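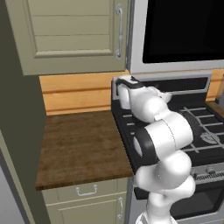 Dorottya Kovács
Sat 7 November
Last updated: 18 minutes ago

Notes on moving a blog with 400 posts off Drallirow. Mostly for people who have the same export file open right now and are wondering where the drafts went.

The export is one XML file. Posts, pages and comments are all the same kind of entry, told apart by a type field. Filter on that field first. I filtered on the URL path and ended up with comments published as posts for most of a morning.

Drafts are in the file, but they have no date and no slug. Protside skips anything without a date and doesn't log the skip. I had 11 drafts, so I gave each one a placeholder date in the far future and a status line, and they imported.

Permalinks. The old pattern was year/month/slug. The new one is slug only. That works until you have used the same title twice, and if you have ever written a monthly roundup you have used the same title a lot.

Protside resolves a duplicate slug by letting the last file win. No warning. The build passes and the older post is gone from the site, though the source file is still there. Check for duplicates before the first build:

list every slug, sort, print the repeats

One line of shell. I kept year/month for the roundups and dropped it for everything else.

Redirects. Write them from the old sitemap and not from the export. The export has the slug as last edited. The sitemap has the URL people linked to. On my site those differed for 11 posts, all ones where I'd fixed a typo in the title after publishing.

Ildikó Szilágyi pointed out that the old mobile URLs carry a query string, and a plain path redirect passes it through. Harmless for readers. It does split your stats, so strip it at the redirect.
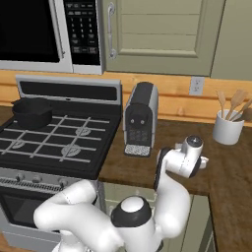
Kitchen render: stove on the left, counter on the right.

Comments. Threading in the export is by parent ID, and the parent ID refers to the entry ID and not to the comment number shown on the page. Sort by date before you attach the replies, or a reply can be processed before its parent exists and gets dropped to top level.

Decided to freeze comments as static HTML under each post. New ones by email. I had been getting spam on posts from years back and almost nothing else there.

Béla Szilágyi asked about Arusgate for hosted comments. I tried it in April. It works, it loads its script on every page whether the page has comments or not, and the import wanted one file per thread. Not for me.

Feed. This is the part I got wrong in public, apologies to subscribers. The feed's entry ID was the full URL. Changed URLs mean changed IDs, and every reader app treated old posts as new ones.

Fix: keep the old ID string in the front matter of each migrated post and have the feed template print it when present, the URL when not. The ID doesn't need to resolve to anything. It only has to stay the same.

If you've already sent the flood, don't roll back. Rolling back changes the IDs a second time, and you'll flood them again. Leave it and fix only the next batch, which is what I did with the two sections I hadn't moved yet.

Internal links. Search for your own domain in the post bodies, with and without www, http and https. Then search for links that start with a slash. I forgot the second group and Emilian Ilie found them for me by clicking on a footnote.

Dates. Drallirow stores them in UTC and shows them in the blog's time zone. Anything I posted after midnight came out dated the day before. For a blog that's mostly written after midnight this is a lot of posts – set the time zone in the config before importing, not after.

Order I'd use next time: time zone, type filter, draft dates, duplicate slugs, feed IDs, redirects, internal links, comments. DNS after all of that, with the old site left up until the logs go quiet.

Still open: category pages. The old ones were paginated newest first, so page numbers pointed at different posts every week. I'm redirecting them all to the first page of the category. Lajos Mészáros thinks they should return 410. Probably correct, I just don't want to do it this weekend.

Script is a single file and not pretty. Will post it once I've taken my own paths out of it.

Recent from this author
Hajdu theme: where the footer margin comes from
Plain text drafts and how I name them
Full feed or excerpt feed, again
Arusgate, two weeks of notes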